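Fault notes from the Vostonach cell, for anyone running two arms over one table. Short thread.

1/ Run 309 of the dice sort. Right arm closed on a die, lifted, then froze over the table. Controller reported a joint torque fault and held position.

2/ The hold was fine. The recovery was the problem. Our script read the fault, cleared it and sent both arms home at once, with no check on where the other arm was.

3/ Grippers touched at low speed. Haruto Sasaki hit the e-stop. No injuries, one scuffed fingertip.

4/ Cause: the interlock between arms lives in the task planner. Recovery bypasses the planner. It has done so since November, over 2,000 runs, and we never had a fault with both arms low.

5/ Fix: recovery now moves one arm at a time, and a person has to confirm the second move. Costs us 7 seconds per fault. Fine.
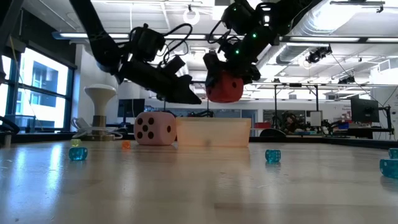
Dice task, red die in the right gripper above the bin.

6/ Still open: why the torque fault tripped at all. The load is one die. I suspect cable drag on joint 2 - logs going to Plakalach for a second look.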